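6.3 Wenn der Greifarm beim Waschen von Obst und Gemüse stehen bleibt (Fehler 1047) 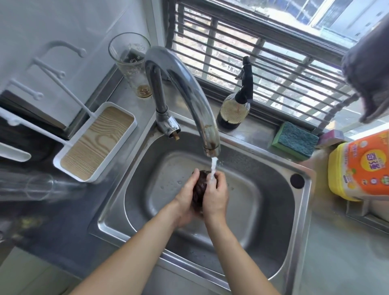
Fehler 1047 gehört zu den Meldungen, wegen derer wir bei Hudotora am häufigsten angerufen werden, und wir verstehen gut, dass man erst einmal erschrickt, wenn der Arm mitten über dem Becken einfriert und der Wasserhahn munter weiterläuft. Gemeint ist damit: Der Kraftsensor im Handgelenk hat mehr Druck gemessen, als für das gewählte Waschgut erlaubt ist, oder er liefert gar keinen brauchbaren Wert mehr. Glatte, runde Früchte sind besonders heikel, denn rutscht eine davon weg, greift der Arm nach.

ACHTUNG: Greifen Sie niemals zwischen die Finger, solange die Statusleuchte rot blinkt. Der Arm steht dann zwar still, ist aber noch unter Spannung und kann ohne Vorwarnung nachfassen.

So gehen Sie vor:

1. Drücken Sie den Not-Halt und warten Sie, bis die Leuchte ganz erloschen ist.

2. Drehen Sie das Wasser von Hand zu.

3. Lösen Sie die Finger über den Entriegelungshebel am Handgelenk und nehmen Sie die Frucht heraus. Bitte nicht ziehen – der Hebel gibt nach zwei Klicks von selbst frei.

4. Trocknen Sie die Dichtmanschette mit einem weichen Tuch ab und prüfen Sie sie auf Risse. Eine beschädigte Manschette muss vor dem nächsten Einsatz ersetzt werden.

5. Entriegeln Sie den Not-Halt und starten Sie im Menü »Service« den Nullabgleich. Der Greifer muss dabei leer sein.

Hinweis: Erscheint die Meldung nach dem Abgleich wieder, waschen Sie bitte vorerst von Hand weiter und lassen den Arm ausgeschaltet. Notieren Sie den Zählerstand der Waschgänge. Ab 2000 ist der Sensor ohnehin zum Tausch fällig, bei Geräten mit der älteren Manschette schon ab 1000.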